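Cable slack rule on two-arm cells
nadar_cells
April 27, 2019
Our draft says no cable loop may rest on the work surface. Premeneck's template has the same line. Cup and rack cell, both arms over the paper: 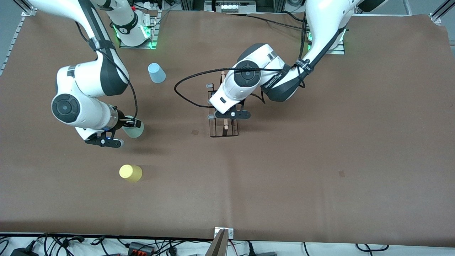
I would set a limit of 135 mm on free slack and strap the rest to the link.
Rondutach
Too tight. The wrist needs slack at full roll – we lost 2 connectors in May with a shorter loop. Log 1,000 cycles first.
Usha Mathew
Disagree. Write the rule per joint. And add a fingers-open check before any approach to the rack. 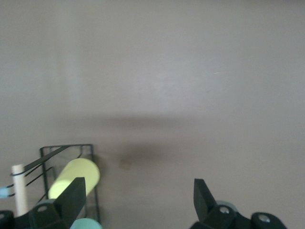

Wrist view, fingers open, rack at lower left
nadar_cells
Per joint works. Slack stays at 135 for the elbow.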